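Packing Mixed Household Items into a Shared Bin: Effect of Placement Order on Usable Floor Space

Tellwood Technical Program, Storage and Handling Project
July 7, 2022
2 comments | 14 shares

1. Purpose

The Emesell storeroom keeps small household goods in open rectangular bins. Items of different shapes go into the same bin, and the bins fill up on paper long before they fill up in fact. The project looked at whether a fixed placement order leaves more open floor in the bin than placing items as they come to hand.

2. Method

Two placement rules were compared.

Rule A: items are placed in the order they are drawn from the supply shelf, wherever there is room.

Rule B: boxes go in first, against a corner. Long items follow, parallel to the nearest wall. Cups and other hollow items go last, in whatever gap remains on the same side.

We planned 1000 placements, divided equally between the rules. Of these, 964 were kept. The rest were dropped because the item number was missing from the log sheet. Bins were emptied between runs. Open floor was measured with a paper grid cut to the inside dimensions of the bin and recorded as a percentage of the grid squares left clear.

The first sheets, from February, used a coarser grid and are not included in the count above.

3. Results

Rule B left more open floor in most runs. The gain was largest when the set included one box and at least one long item. With sets made up only of cups and bowls the two rules could not be told apart.

In the best run under Rule B, 80 percent of the grid squares stayed clear. That set was small and should not be taken as typical.

4. Problem shapes

Three kinds of item caused most of the wasted space.

Scoops. A scoop has a long handle and a round cup at the end, so it takes up a strip of floor much longer than its volume would suggest.

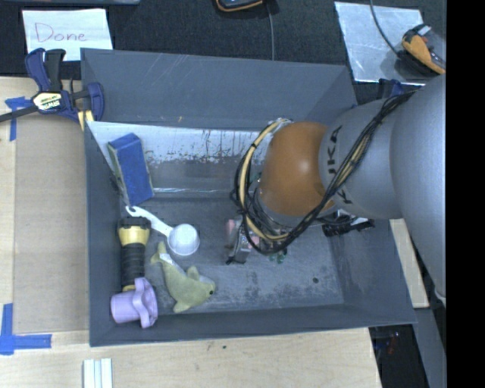
Flashlights are easier. They are close to straight and sit well along a wall, though the wider head keeps the grip from lying flush. Cups with handles are the least predictable. On its side, a cup can settle with the handle up, which costs little floor, or with the handle out, which blocks the space next to it.

Boxes were expected to be simple. In practice a box that leans in a corner leaves a wedge behind it that cannot be used, and the grid counts that wedge as filled.

5. Limits

The grid measures floor only. Height was not recorded, so stacked items score better than they should. All bins were the Jutby large size, and the results may not carry over to the shallow type.

6. Further work

Repeat the cup runs with handle direction noted on the log sheet. Add a height reading at each corner. The Deák shelf set, which has more flat items, has not been tried.

Contact the project office | © 2022 Tellwood Technical Program | Back to top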